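Karwood revises hard-water guidance for glazed partitions

KARWOOD, 9th February — The district water office in Karwood has issued revised guidance on mineral deposits on interior glass, following a change of supply that left many properties in the eastern part of the town with noticeably harder water than before.

The change dates from last August, when the Aasen pumping station took over supply to the eastern zone from the older reservoir at Skullorard. Reservoir water is mostly surface runoff and carries little dissolved mineral. The Aasen station draws from a limestone aquifer. Total hardness in the eastern zone is now listed at 300 milligrams per liter, expressed as calcium carbonate, and the office does not expect that value to change much by season.

The water remains within the limits for drinking. The guidance deals only with surfaces and fittings: shower screens, frosted partitions, taps, kettles and the small filters in washing machine inlets.

According to Josefien Brouwer, water quality engineer at the office, most of the calls received over the winter concerned glass. "People see a white film and assume something is wrong with the supply," she said. "What they have is calcium carbonate left behind when the water evaporates. It was always there to some extent. There is more of it now."

Frosted glass is treated separately in the new document. An etched surface has a texture of very small pits, and residue that would wipe off a polished pane can lodge in them. The marks may be hard to see while the surface is wet and become visible again once it dries. Applied frosting film behaves differently again — the film itself is smooth, but its edges lift if acid or water gets underneath.

The office advises residents to establish which type they have before using any descaler. A fingernail drawn across a corner of the pane will usually find the edge of a film. Etched glass can be treated with a weak citric acid solution, left on for no more than 14 minutes and rinsed with plenty of water. Film should be cleaned with water and a drop of dish soap only. Scouring pads and powder cleaners are ruled out for both.

Natural stone sills and cement grout should be covered before any acid is used nearby. Acid cleaners must never be mixed with bleach or applied over it, as the combination releases chlorine gas.

For routine care the guidance recommends a soft cloth, wrung out well and turned often, followed by a second dry one. Work should proceed from the top of the pane downward so that runoff does not cross a finished area.

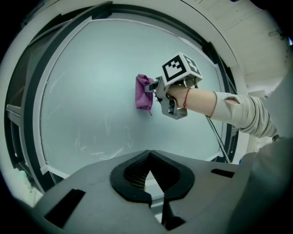
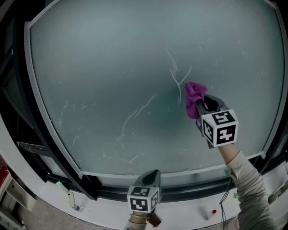 Crumpled cloth held against the pane in both views; streaks and small white specks show on the frosted glass in the second.

Softener rebate

Households in the eastern zone may apply for a partial rebate on a domestic water softener. The scheme covers 1754 connections and is administered by Vastik, the contractor that also reads the meters. Units must be fitted by a registered plumber and must leave at least one kitchen tap on unsoftened water. Rented properties qualify with the written consent of the owner.

Applications are made on form 41, available at the water office counter or by mail on request. Residents need the connection number printed at the top right of the water bill. Softeners installed before the change of supply do not qualify, although their owners are advised to reset the hardness value on the control unit, as a setting made for Skullorard water will regenerate the resin too seldom.

Hardness readings for each zone will be printed on the reverse of the next quarterly bill.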